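teleop-demos mailing list
Subject: Re: lemon to plate, sim demos — how many is enough
From: Thierry Lacroix
Date: Friday, December 26, 2025

Quick one before I lose the afternoon.

> Are you still driving the arm with the 3D mouse or did you switch to the
> leader arm? And what counts as one demo for you. We did the same kind
> of task at Tramcombe in September and half our episodes were people
> hunting for the object. Policy learned to hunt.

Switched. Mouse was fine for the reach but everyone did translate, stop, rotate, stop, and you could see it in the trained policy, it stuttered in all the same spots. Leader arm now for everything in the Tikix batch. Wrist feels more natural, the downside is people get tired and start dropping their elbow after a while so late episodes come in low.

One demo = start pose to gripper open over the plate, then two sec hold. Nothing after. If you bump the candle you abort and it gets tagged, don't try to rescue it. Rescues are a seperate folder.

Outside view, lemon between the candle and the gripper:

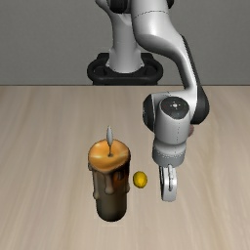 Side cam, jaws empty. Candle is the obstacle in this layout.

Counts so far: 340 kept out of 2104 recorded, which looks awful I know. Most of the rejects are from the first mouse sessions and I'm not going back for them. Target is 3000 kept but I'd train a first pass at 200 just to see if the approach is any good.

On the hunting thing — we had that too. What helped was making operators look at the wrist view before they touch the leader. Find the lemon, find the plate, decide on the path, THEN hit record. Also no curved scenic routes. Go up, go over, come down. If the lemon's on its side, line the fingers up across the short way. People want to grab it end to end and that's a wide grasp for no reason.

Wrist view with lemon and plate both in it, open wood in between: 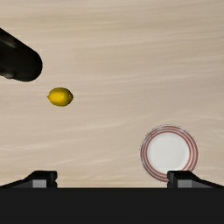 Gilbert: I'd keep some of the hesitant ones though. If every operator plans the path first, the policy never sees a correction, and the first time it's a bit off it has no idea how to come back. We had clean demos and a brittle result.

Yes ok, fair. That came in while I was typing so answering here. I'd rather get corrections on purpose than by accident — start the episode with the gripper already off to one side and have the operator fix it. Roughly one in ten maybe. Will add it to the operator sheet, don't have a good number.

Other stuff

- Ladiseo export still drops the last few steps of the gripper channel. So the release is missing on replay. Use the raw logs til it's fixed
- please put your intials in the episode name, I can't tell who is who
- candle position gets randomized from next batch, plate too, don't get used to where they are

Can someone with the older leader arm check if theirs drifts at the wrist after a long session? Mine does and I can't tell if it's the encoder or me.

Thierry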